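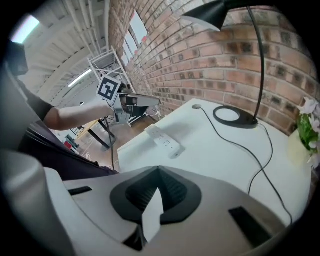

Good practice corner: the new handheld rules are in, and they're short

Six pages! The old recording guide had grown to the point where people kept it open in one window and a list of exceptions in another, so I am very happy to report that version 2 of the handheld gripper rules fits on six pages, including the checklist. It takes effect in September for both rooms at Stuvby and for anyone recording off-site for the Trultska project.

Most of the credit goes to Helmi Miettinen, who went through 1,755 recordings from the spring and wrote down why each rejected one was rejected. I had expected a long tail of strange failures. What she found was the same handful of problems over and over, nearly all of them settled before the operator had touched a single object. So the new rules spend most of their length on the first few minutes of a session, and I think that's exactly right.

The parts that change your day:

Marker check. Every gripper that carries a marker cube gets looked at before the first take. All printed faces clean, no lifted corners, no tape across the pattern, cube tight on its mount. If you can wiggle it with a fingertip, the gripper goes on the repair shelf with a note. Please write the note. "Cube loose" is plenty.

Mapping pass. Walk the work area slowly before recording, with both grippers in hand, and let each camera take in the walls and the furniture as well as the tabletop. Brick, shelving and window edges are great for tracking. Big blank white surfaces are terrible, and we have a lot of those. If you move a table after the mapping pass, do the pass again. Yes, even if you only moved it a little (I've been told I am the worst offender on this one).

Cables. Version 1 had a whole page on cables and still managed to be vague. Version 2 says that a cable attached to a gripper must have enough slack for a full reach in every direction and must not cross the fingers at any point in that reach. Cables belonging to lamps and power strips may stay on the table if they are part of the setting, but they can't lie where you'll be working. Try the full reach once on each side with the recorder off.

Lighting. Leave it alone between takes! Overhead lights and desk lamps stay as they were at the start of the block. If you want a different lighting condition, wonderful, we need more of them, but start a new block and say so in the log.

Block length. A block is now 50 takes at most, followed by a proper break away from the table. The wrist complaints from last winter were real, and the later takes in those very long blocks were also the ones Helmi kept finding in the reject pile. Two-handed tasks are tiring in a way you don't notice until you put the things down. Operators may stop a block early at any time and don't have to give a reason.

People in view. Forearms and sleeves are fine. Faces and name badges are not, and neither are laptop screens with anything readable on them. If someone walks through, finish the motion safely, stop, and mark the take. Don't try to trim it yourself. The review team would much rather have the whole file with a mark on it.

Naming. The room code now comes first, then the block, then the take. Lindqvist has updated the upload tool to refuse anything in the old order, with a friendly message this time.

A few things did not make it in. We went back and forth on requiring plain dark sleeves and dropped it, mainly out of pity for whoever would have to enforce it. The proposal to clear all decoration from the rooms was dropped too, to my great relief. Plants, lamps and clutter make for better data, and nicer rooms.

The trial ran over the summer with around 500 takes under the draft rules, and the feedback was so useful. The mapping section was rewritten twice thanks to the off-site group, who pointed out that our first wording assumed a square room. Keep that kind of thing coming.

Still open: how often to replace finger pads. The draft says "when worn," and that means something different to every person I've asked. If you have a worn pair in a drawer, bring them to the next Zalora meeting so we can lay them side by side and agree on a limit.

Printed copies of the checklist are by the charging station in each room. Take one, scribble on it, and leave it in Helmi's tray.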